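Budgeting a Tabletop Arm Cell
Jul 31, 2025 – by Rhys Ashby

Step 1. Price the gripper with its cables
Quote arm, gripper and cabling as one line. Lutden lists cables separately; Stevov does not. Allow 10 percent for spares. Plan for bottles as well as small items, and check the jaw opening against the widest one.
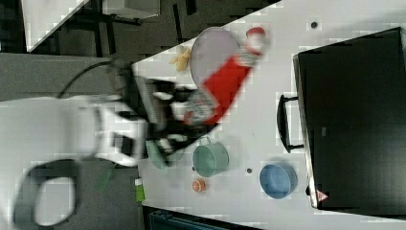

Step 2. Fix the table before ordering the base
Settle rail and mounting plate positions first. A late change cost us 11 days in March. Keep cable slack clear of the work area – loops snag on handles.
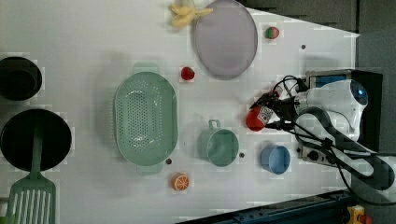

Gripper closed on a red toy item, cables looped around the arm.

Step 3. Budget the props
Toy food and cookware are cheap, but buy two sets. We allow some 20 items per table and reorder from Goodwin. Draw the layout to scale, with room for anything that has a door. 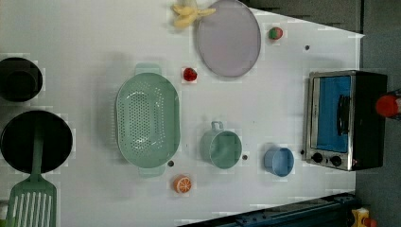
Should a service contract be bought in the first year?
Only if the warranty excludes gripper wear. Read that clause before signing.

Comments

Nesalitz: Does the 10 percent include connectors?

Rhys Ashby: It does, for both ends.

mtl_bench: Our second prop set paid off within a month.

Contact | Copyright Rhys Ashby | Back to top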